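About the Gillau Robotics Club

Print this page | E-mail this page

The Gillau Robotics Club is open to all students at Gillau School in grades 9 through 12. It began as a lunch group with one borrowed workbench and now meets after school in the Lerov Room, next to the science labs. Up to 40 students take part in a year. No experience is needed, and there are no tryouts.

The faculty advisor is Annapurna Subramaniam, who also teaches physics. She runs the safety training in the fall and signs off on each team's plan before any parts are ordered. Day-to-day decisions belong to the student leads.

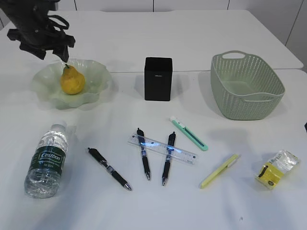 Students in the manipulation team work on one problem all year: getting an arm to pick up ordinary things and put them where they belong. They write the task list themselves and keep it to items found in any classroom or kitchen. A ripe pear in a ruffled glass bowl is a different job from a gel pen lying across a clear ruler, and the team writes separate grip settings for each kind of object. Results go into a shared log — misses included.

The other team builds a wheeled robot called Tam for the Movon Challenge, a regional contest held in March. Tam has been rebuilt twice.

Dues are $300 for the year and cover parts, contest fees and the club shirt. Fee help is available through the main office. New members may join at the start of either semester and should plan on two meetings a week.

2 comments | 40 shares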